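Shared Kitchens in Student Housing: Who Cleans, Who Stores, Who Gives Up
Project report, Housing and Daily Life module
Group project, Kevcombe

1. Why we picked this

Everybody in our group has lived in a hall with a shared kitchen and everybody had a complaint. Mostly dishes. We wanted to know if the complaints are about the people or about the kitchens. The module handout asked for a "local question with a measurable part", so we counted complaints and measured cupboards. Not glamorous.

Two halls were used. Homent is the older one, long corridors, one big kitchen per floor. Sayce is newer, smaller kitchens, fewer people to each. Both are a short walk from the main Kevcombe campus so location shouldn't matter much.

2. What we did

Short survey, paper and online. Sent to 286 residents across the two halls. 70 came back filled in properly. A few more came back half empty and we left those out, maybe we shouldn't have.

Questions were on:
— how often you cook
— where you keep your food and your pans
— what you do with dishes after eating
— what bothers you most
— whether there is a cleaning rota and if anyone follows it

We also went through the maintenance log for the fall term, which the hall office let us read but not copy. So our notes on that are handwritten and a bit thin in places. 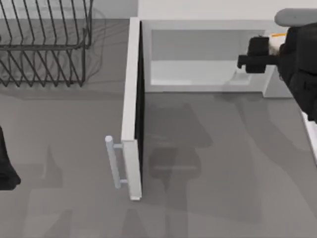
The survey ran for 2 weeks. We should have started earlier, the second week ran into midterms and replies pretty much stopped after Wednesday.

3. What we found

Storage came up more than cleaning. We did not expect that. The top complaint in Homent was having no cupboard of your own, and people there said they keep pans in their bedrooms. One wrote that her frying pan lives under the bed. In Sayce each resident gets a labeled cupboard and hardly anyone mentioned storage at all. They complained about noise and the smell of burnt oil instead.

Dishes were a problem in both. But the answers read differently. Homent people blamed "others" or "the floor". Sayce people tended to blame one person, usually with a room number (we took the room numbers out).

The rotas: 50 of the 70 said their kitchen had one. Most of those said it worked for the first month and then stopped. Several said it stopped when one person skipped a turn and nothing happened. A rota on the door in October is just paper by December, is how one reply put it, and we think that's about right.

The maintenance log was mostly blocked sinks and broken hinges. Hinges were nearly all Homent. Could be age, could be that more people open the same doors. We can't tell from the log.

4. What we think it means

Our reading is that people look after a space better if part of it is clearly theirs. The Cinovden housing guide, which we used as our main background text, makes a similar argument for laundry rooms. It says shared rooms go wrong when every item in them is shared. Kitchens seem to fit.

It is also possible that Sayce just has fewer people per kitchen and everything else follows from that. We argued about this a lot. With two halls there's no way to seperate the two explanations. A hall with small kitchens and no labels would help, but there isn't one at Kevcombe.

5. Suggestions for the halls office

— Put labels on the cupboards in Homent, even if two people have to share one.
— Give each kitchen a box for left-behind items and empty it at the end of every month.
— Drop the printed rota, let each floor pick its own system in the first week.
— Fix hinges in one go over the break instead of one at a time.
— More shelf space, where the walls allow it.

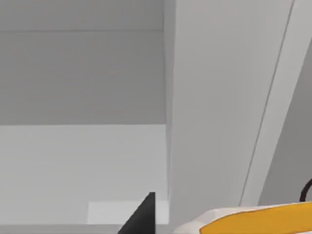

6. Problems with the project

Low reply rate. People who are annoyed probably answer more than people who are fine, so the results likely lean toward annoyed. We forgot to ask what year students were in, and first years may cook less. One survey question had a double negative in it and got confused answers, so it was thrown out.

Our cupboard measurements were only done in Homent — ran out of time for Sayce. The table is in the appendix, please read it as half a table.

7. Sources

Cinovden housing guide, chapter on shared rooms
Homent and Sayce maintenance log, fall term (read in the office)
Our own survey, blank copy in appendix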